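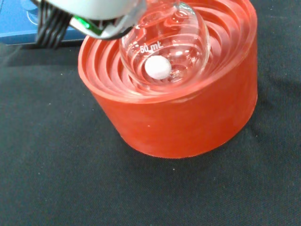 August 4, 2026
Bench notes, Bredumel cell, glassware handling

Went through the handling rules for round-bottom flasks again before the next block of runs. Rules 1 to 4 are carried over from the May version with small edits. Rule 5 is new.

1. Grip at the neck only. No finger contact on the bulb, including during regrasp. The force limit stays in the controller config and is not changed at the bench. If a grasp slips, stop the run and log it.

2. Approach and retreat are vertical for the last 10 mm. The stepped seat guides the flask reasonably well if it comes down straight. Coming in at an angle, the bulb rides up on one of the rings and the arm reads that as seated. Carroll's check script only looks at height, so it passes.

3. The capacity marking has to be legible to the wrist camera before release. For the 50 mL size this also fixes the rotation, which makes later comparison of frames much easier. Glare on the bulb can wash out the print – turn the overhead light down, do not touch the exposure.

4. Hotplate off at the switch for all placement work. Software off does not count. Anyone stepping into the cell checks the switch themselves, whatever the log says.

5. Dark cloth under everything, pulled flat before each session. Folds near the work area shift the block when the arm pushes down. Lint goes off with the roller at the same time, as the white specks have been picked up as false detections by the Atico segmentation.

Log so far under these rules: 136 placements, 2 stops. Both stops were rule 2, same waypoint, both on the retreat. Waypoint corrected and the old one deleted from the shared list so it does not come back.

Open points:
Rule 3 says nothing about flasks with worn print. Bosau retires them; we have no written limit.
Cable slack at the wrist needs its own line. Current practice is to look at it before homing – fine, but it is not written anywhere.
Height threshold in the check script still to be tightened. Leave rule 2 as it stands until then.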